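Collecting Demonstrations for a Block Stacking Task
Project report, second semester
Paula Lazăr and Tincuța Chiriac
Submitted February 20, 2023

1. Introduction

In this project we wanted to teach a robot arm to put one colored cube on top of another. The learning method is imitation: a person guides the arm many times, the computer records everything, and later a network tries to repeat what the person did. In our course the network was already given to us. Our task was to make the examples, and this report is mostly about them.

When we started in September we thought that collecting the data would be the easy part and that we would spend most of the semester on training. We planned two weeks for recording. In the end it took much longer, and we changed our procedure 3 times.

2. Setup

We worked in the Lornham laboratory on the second floor. The recording program is called Jusine and was written by students of an earlier year. It saves the joint positions, the opening of the gripper and the camera pictures for each attempt. One attempt, from the start position until the operator presses the pedal, we call an episode.

The cubes are red, yellow and green. The task is always the same: the red cube must be inside the black square on the table, and the yellow cube must be placed on the red one. The green cube has no role in the task. We added it so that the network has to learn which cube is important and does not simply go to the nearest object.

3. First procedure

In the first procedure one of us guided the arm and the other one put the cubes back after each episode. We did not write down any rule for the start positions. We only said to each other "put it somewhere else now". After 60 episodes we drew all the start positions of the yellow cube on one plot and saw that almost all of them were on the same side, close to the hand of the person who was resetting. The network trained on these episodes was good on that side and helpless everywhere else.

We did not delete these episodes, but they are marked in the data and are not part of the final set.

4. Second procedure

For the second procedure we made a list of start positions with a random number generator and printed it. The person who resets reads the next line and puts the cubes there. This was slower, but the plot looked much better.

The next problem was the operator. Paula moves the arm fast and corrects at the end. Tincuța moves slowly and stops above the red cube before she lowers the yellow one. Both ways are correct for a human, but when we mixed them the trained arm hesitated in the air – sometimes it waited for a long time and sometimes it opened the fingers too early. Our supervisor, Dr. Staton, advised us to agree on one style and write it down.

5. Third procedure

The final rules for the operator were the following.

Approach the yellow cube from above, with the fingers open.
Close the fingers, wait one second, then lift.
Move over the red cube at a constant height.
Stop, correct the position if it is necessary, and then lower straight down.
Open the fingers only after the cubes touch.
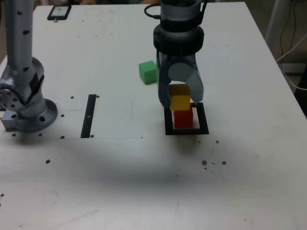 The lowering was the most difficult step for both of us. From the operator's chair it is hard to judge the last millimeters, and if the yellow cube is pressed down too strongly, the red one slides. We practiced 18 episodes each without saving before we started the real recording.

With the third procedure we collected 400 episodes. Failed ones were kept in a separate folder with a short note, for example "dropped", "red moved out of square" or "wrong cube". We think that these notes can be useful for the next group, even if we did not use them for training.

6. Problems which remain

The light in the laboratory changes during the day, and we recorded mostly in the afternoon. We did not test if the network works in the morning. Also, the name of the operator was not saved by Jusine in the first version, so we had to add it by hand from our notebook. Mac Carthaigh from the parallel group has now added a field for it.

If we had more time, we would record a smaller set with the red and yellow cubes exchanged. The plan for these start positions is already in the project folder, together with the plotting script.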